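Automation at work, what happens to the bench people?
Asked by kumu_k, 2019-03-10

Stockroom and bench at Grellham. Mgmt says robots take over the fetching and putting away, 134 tasks on the list. Anyone been thru this? Do hours get cut?

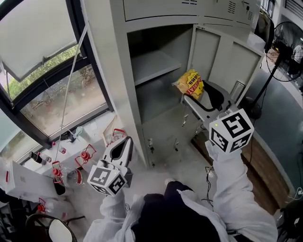 I'm on days, 4 years in. No answer from HR yet.

Answer 1
Went thru it at Skirgate. Hours stayed the same, job changed. Less walking, more checking and resetting. Get teh new job title in writing, and ask who fixes stuff after 5.

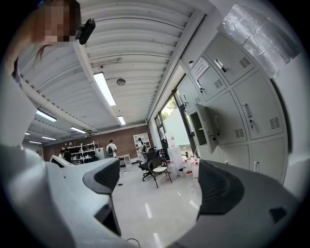 Photo: Thandeka Adams / Mahlangu

Also ask about training pay. We got ours late, had to push.

Answer 2
depends on the company

Answer 3
Nearly 2000 people at our place, no layoffs so far. Night shift got smaller tho, people left and werent replaced. Watch for that.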